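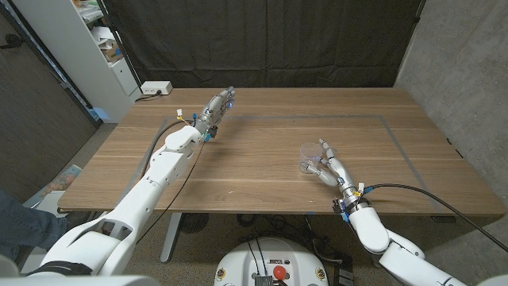 Nasard revises graduated cup after handling review

June 21, 2024

Nasard has released a revised version of its clear plastic graduated cup, sold to school labs, craft studios and small workshops under the Hikden name. The revision changes the rim and the position of the printed scale. Outside height and base diameter are the same as before, so the cup fits existing racks and covers.

The changes follow a handling review that the company ran at its Pliseck site in April. The review looked at how the cup behaves when it is picked up, turned over, set down and moved within a small marked area on an ordinary wooden table. Leakage and chemical resistance were covered by earlier work and were not repeated.

According to the review notes, 219 cups from regular production were used. They came from two molds and were taken from stock without sorting. A total of 434 placements were logged, a placement being one complete move of a cup from outside the marked area to a resting position inside it. Moves in which the cup ended up on its side were logged as well and kept in the total.

The marked area was a rectangle laid out in thin gray tape on the tabletop. Tape was chosen over a printed mat to leave the bare wood as the contact surface. Mats had been used in a previous round and gave readings that did not match what customers reported, as most of them set the cup directly on a bench or table. The tape edge itself is a slight obstacle, and placements in which the rim rested on it were recorded in a separate column.

Leszek Sadowski, who wrote the review, said the tabletop made more difference than the room lighting or the time of day. "On a soft mat the rim beds in and the cup stays where it is put," he said. "On wood it can slide a little before it settles. We saw that most with the cup upside down, and that is how a lot of people store it."

The old rim had a narrow flat with a small burr on the outer side where the two halves of the mold meet. With the cup inverted, the burr was the first point to touch the table. The new rim is rounded on the outside and slightly thicker, and the parting line has been moved down the wall, away from the contact surface. Nasard says the change adds a small amount of material per cup and does not affect the stated volume.

Visibility was the second item. Clear plastic against light wood grain gives little contrast, and the printed scale on the earlier cup was hard to find at an angle. Reviewers noted that on a pale tabletop the rim was often easier to pick out by its highlight than the wall was by its outline. Readings taken over a dark cloth were quicker, but the company did not want to make a cloth part of the instructions.

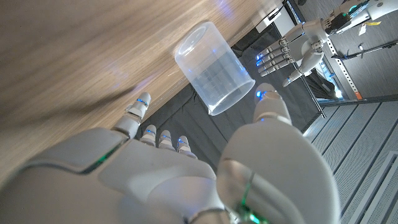
The scale on the revised cup has been moved closer to the base and is printed with a heavier line. The numerals are larger. The intermediate marks have been shortened so that the main divisions stand out, and the lowest mark, which many users had described as unreadable, has been dropped. The print remains on the outside of the wall. An inside print was considered and set aside on grounds of cleaning.

Frosted and fully clear versions will both continue. The frosted version takes the print better and shows fewer fingerprints, while the clear version makes it easier to see the level of pale liquids. The two share the same mold and differ only in the finish of the wall.

Distribution is handled by Arboleda, which carries the cup in sleeves of five. Stock of the earlier version will be sold through first, and the two versions may appear in the same shipment for a time. They can be told apart by the rim. The part number is unchanged, but a suffix has been added to the sleeve label. Customers who need a single version for a class set or a documented procedure are asked to say so when ordering.

The earlier cup is not being recalled. Nasard states that the volume marks on both versions meet the same internal tolerance and that cups already in use do not need to be replaced. Users who notice the old rim catching on a work surface can set the cup down on its base, where the wall is thicker and there is no parting line.

A short setup sheet will be included with the first shipments. It covers marking out a work area with tape, keeping the tape lines parallel to the table edge, and leaving enough clear space beside the area to set a hand or a second cup. The sheet recommends thin paper or cloth tape in a color that shows against the tabletop, and advises against glossy tape on varnished wood, where it tends to lift at the corners. Tape should be removed slowly and at a low angle.

Sadowski said a second review is planned for the larger cup in the same line, using the same table and the same tape layout. That cup has a pour lip, which complicates inverted storage, and seven changes to its drawing are already on the list. No release date has been set for it. Lids for the current size are unaffected by the new rim, although Arboleda advises that the older snap lids may feel tighter on first use.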